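**Merby low camera mount, used on a sorting cell**

We bought 2 of these for the laundry sorting cell at Onport. Setup took a morning in August. The clamp holds well and the tilt lock has not drifted after 197 runs. The printed guide skips cable relief, so Feven Berhe made her own.

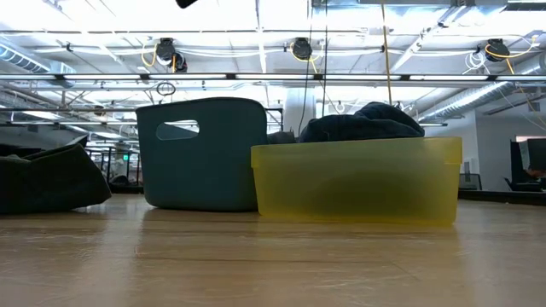 *Low side view: fabric bin, teal basket, yellow bin with a navy garment.*

At this height bin rims are easy to line up, but ceiling lights wash out the top of the view - fix exposure by hand. Check the clamp screw every 100 runs. Four stars.

Hammad Usmani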